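Budgeting for a second arm: where the money goes

I have been putting off writing up the equipment plan for the coming year. The quote from Skitell expires at the end of April, so it has to be done this week. These are my working notes, tidied a little. Prices are before VAT.

The current bench has one arm, a two-fingered gripper and a small camera mounted at the wrist. It does small handling jobs on household things, mostly glass at the moment. The question I started with was whether to buy a second arm, and if so whether to match the first or go up a size. After a month of going through the log I have a different list, and the arm is third on it.

First, fingers. Climwood supply the gripper and sell replacement finger pairs separately. The standard pair is flat-faced and hard. It copes with boxes, lids and square bottles. Round glass is another matter, as the contact is a line and any error in approach angle turns the bottle before the force limit is reached. I have priced two options: a softer pad set that fits the existing fingers, and a moulded pair with a shallow V. The pads are cheap and wear out. The moulded pair costs more and loses some reach at the tip, which I need for thin items. I am ordering the pads and two spare sets.

Second, lighting and sensing. I had assumed the depth camera from Forsberg would be the large item this year, and I spent too long comparing models.

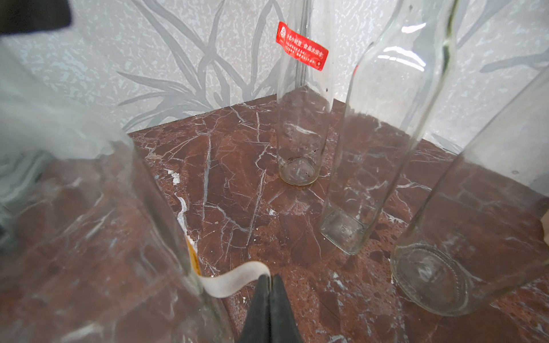
Depth sensing on clear objects is poor across the whole price range I can afford, and the data sheets are vague about it. A sensor that projects a pattern needs a surface to return it, and clear glass mostly passes the pattern through to whatever lies behind. On our worktop that means veined red-brown marble, which shows through the body of a leaning bottle almost as plainly as it does beside it. The one with the red sticker at least offers a solid patch of colour to lock on to; the square one next to it has to be found from its bright edges. Spending 2000 on a better depth unit would improve the readings on the marble and do little for the glass. I have moved that money to a pair of diffused side lights and a plain matt board to lay over the stone, and kept the existing colour camera. If edge detection is still unreliable after that, I will look at the depth unit again with a clearer idea of what I want from it.

Third, the arm. The Skitell quote is 3302 for the matching model, including the controller and mounting plate, and excluding delivery. The larger model has more reach than the bench is deep. Matching has one strong point in its favour, which is that spares are shared. A failed joint on the present arm stops all work until the part arrives, and the last one took 12 working days. With 2 identical arms I can at worst run one from the parts of both. I would not buy it for speed. Two arms over one small worktop spend a good deal of time waiting for each other, and the planning software licence from Sirnow goes up a tier as soon as a second controller is attached. That increase is yearly and does not appear anywhere in the hardware quote. Check this before comparing prices.

Things I left out of last year's budget and have put in this time:

Cables. The wrist camera cable flexes with every move and should be treated as a consumable.

Breakages and cleaning up after them. Glass fragments on a worktop cost a morning, and the finger pads have to be inspected afterwards.

Mounting. The plate is included but the bolts and the bench reinforcement are not.

My own time for calibration. I allow a full day after any change to fingers, camera or lights, and a second day if all three change together.

The order of purchase is therefore pads, lights and board now, cables with the same delivery, then a decision on the arm before the quote runs out. I have asked Skitell whether the price can be held for another month – no reply yet. If they say no, I will probably place the order anyway and leave the arm in its crate until the bench has been reinforced.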